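Papering a bedroom ceiling: do I have to go plain?
Posted in Decorating, Walls and Ceilings

Donton
Hello everyone. We're finally getting to the back bedroom after two years of keeping boxes in it, and I've fallen for a wallpaper with leaves and flowers drawn on a pale background. The thing is, I'd like it on the ceiling and to leave the walls plain, and my sister thinks I've lost my senses. The ceiling is 2280 mm at the lowest side, so not exactly a ballroom! Will a pattern up there make it feel like a lid? And is it a two-person job, or could I manage on a Thursday when I've got the house to myself?

17 people found this useful

Histport
just paint it. paper always comes down in the end

Chaimongkol
Oh, do it, please do it! Ours is a low room as well and I dithered for months over the very same worry. What settled it for me was the background colour. If the paper is mostly off-white or a very light grey, with the drawing in thin lines, it stays airy, and you only really notice the flowers when you're lying down (lovely on a Sunday morning with a cup of tea going cold beside you). I'd be more careful with big solid blooms on a dark ground.

As for the work, get a second pair of hands. Line the ceiling first if the plaster is at all patchy, paste the ceiling if it's a paste-the-wall paper, and start parallel to the window. Hold a length up before you commit, and check which way the roses face from the bed. We spent some £613 on the room, carpet included.

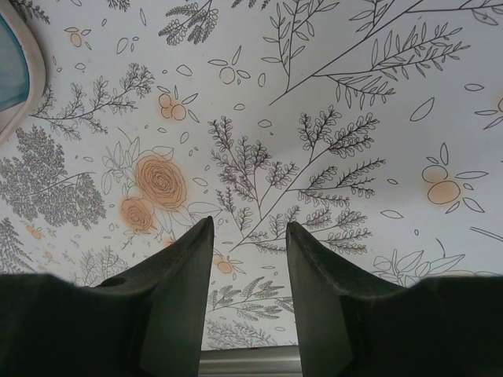

Grey ferns and leaves, with a bit of peach on the roses.

Kanton
Agree with the above about lining paper. I'd add that a random-looking leafy pattern still has a repeat, so buy an extra roll from the same batch. Turn the electricity off at the board before you trim round any light fitting, and leave the paste the full time it says on the packet.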